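Swanepoel bench cell, build guide
Section 4: Teaching the drive pick

Now for the fun bit, the first real moves! 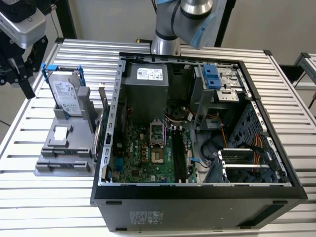 1. Lay the tower on its side on the slatted table, open side up.
2. Stand the hard drive, in its blue caddy, upright in the grey fixture.
3. Set arm speed to 9 per cent and jog the gripper over the caddy.
4. Close slowly, lift 30 mm and save the point as PICK.

Note: Kagiso's newer fixture file grips the caddy beautifully. Do print it!

Caution: keep fingers clear of the CPU socket. Its pins bend very easily.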